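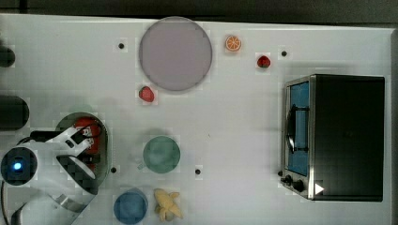
The robot arm at its table during the Skaltar open day in Gamthorpe. Toy fruit and plates stood in for a real kitchen.

Visitors to Skaltar's workshop in Gamthorpe watched a robot arm handle toy food and plates at the firm's October open day. Demonstrations began at 2 pm and ran for three hours, with a toaster oven at one side of the table.

Katalin Major, who leads the project, said the arm was being taught simple kitchen jobs. "It is slow, and it still drops things — but people like to see it try," she said.

Around 14 pupils from Bondarchuk School came in the first group. Skaltar plans another open day in the spring. Entry will be free, but children under nine must come with an adult.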